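Kitchen Detectives: What Is Everything For?

A kitchen is full of clues! Every plate, bowl and spoon has a shape, and the shape tells you what job it does. You can find these clues in a real kitchen with a grown-up, or in a play kitchen on the floor of your bedroom. Toy kitchens are great for this because you can pick everything up, turn it over and peek underneath. This page is by Virgil Sandu, who looks after the play shelves at the Kinosham Toy Library. There are 211 play kitchen pieces on those shelves, so he has had lots of practice.

Clue 1: Holes

Let's start with the best clue of all. Most kitchen things are made to hold stuff in. A cup with a hole in it would be a disaster! But a colander (say it like this: KOL-un-der) is covered in holes on purpose. You tip in spaghetti and hot water, and the water runs away while the spaghetti stays put. Strainers and fruit baskets work the same way. The holes have to be small enough to stop the food and big enough to let the water out. If you are washing peas, you need smaller holes than if you are washing potatoes.

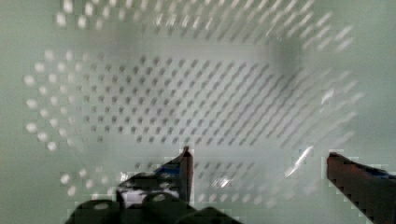 Why does a colander have so many holes and not just one big one?
One big hole would let the food fall out along with the water. Lots of little holes let plenty of water through at once, and the food is too large to follow it.

Try it at bath time. Fill a cup with water and pour it through a toy colander, then through your fingers. Your fingers make a sort of colander too, just a leaky one with long, thin holes!

Clue 2: Flat or deep?

Now look at the sides. A plate is nearly flat, with a low rim around the edge. It's good for food that stays where you put it, like a sandwich. A bowl has taller sides that curve up, and it's good for food that slides, rolls or sloshes. Soup on a plate? Yikes. Toast in a bowl? You could, but it would be a squeeze.

Pots are deeper still. They hold a lot, and they need room at the top for bubbling and stirring. That's why stirring spoons and ladles have such long handles – your hand stays far away from the hot part. 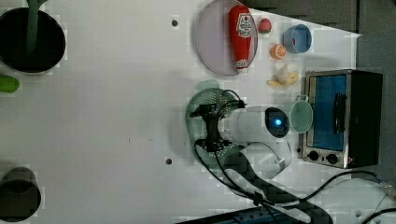
The ketchup bottle lies right across the plate.

Ketchup bottles are clever things as well. Ketchup is thick and slow, so it likes to sit at the bottom and stay there. A squeezy bottle lets you push it out. Some ketchup bottles stand on their caps, and then the ketchup is already waiting by the opening when lunch comes.

Clue 3: Handles

A handle says "hold me here!" A mug has one because hot chocolate warms up the sides, and the handle sticks out where it's cooler. A bowl for cold berries doesn't need one. An oven door has a handle too, and on a real oven that one is for grown-ups. Knobs are little handles that turn. On an oven they can set how hot it gets or how long it stays on.

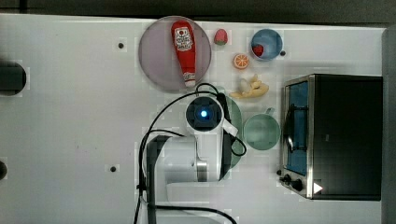
What is the difference between a mug and a bowl?
A mug is made for drinking, so it is narrow with a handle on the side. A bowl is wider, so there is space for a spoon to get in and scoop.

Clue 4: Insides

Fruit has clues too, and play fruit shows them off nicely. Cut an orange across the middle and you'll see the segments, like slices of a tiny pie. Around them is the rind, which keeps the juice in. A banana comes in its own wrapper, and you peel it back in strips. A strawberry hardly needs any wrapper at all. Its seeds are on the outside, with a green leafy top like a hat.

Your turn: set the table

Take a plate, a bowl, a cup and whatever play food you have. Where would each food go? Small round things do well in a bowl. Big flat things like a plate. Anything you want to rinse goes in the colander first.

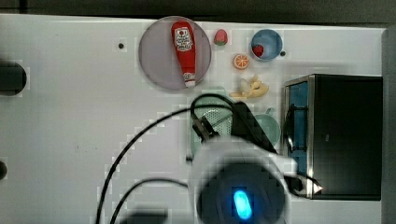 A little strawberry in the blue bowl, with an orange slice close by.

When you've finished, try a mix-up round. Put every food in the silliest place you can think of and ask somebody at home to fix it. Then swap – they mix, you fix!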